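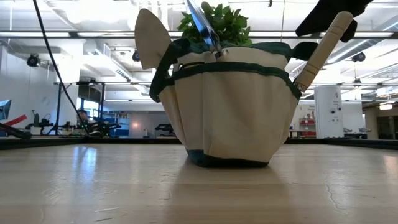 Zirnier bench comparison

The Zirnier bench comparison is a set of gripper trials started by Noemi Sartori at the Nullau workshop. Compares parallel-jaw grippers on soft, badly packed goods, mostly garden tools in canvas bags. First run in December, repeated since with small changes.

Setup

One arm, one wooden table, fixed cameras. Bag in the middle of the table, tools sticking up out of it. The gripper comes in from above, closes on a handle, pulls. A pull counts if the tool clears the rim and the bag stays standing. Tipped bag is a fail, even if teh tool is out.

Grippers tested

3 so far. The Okafor has short stiff fingers, good on long wooden handles, poor on anything flat. Gratora fingers are longer and padded, slower to close, less slipping. The third is an older in-house unit with no name, kept as a baseline.

Results

Each gripper gets 13 pulls per tool. Okafor dropped 4 on the long handle, Gratora 11 on the trowel, mostly a bad approach angle. Leaves in the bag confuse the depth reading and the controller then aims too high. Low camera helps with this, overhead one doesnt.

Criticism

Same bag everytime, so the pockets get looser. Sartori has said the later runs should not be compared directly with the December ones. Controller settings were also changed partway and only partly logged.

See also

Parallel-jaw gripper
Bin picking
Grasp planning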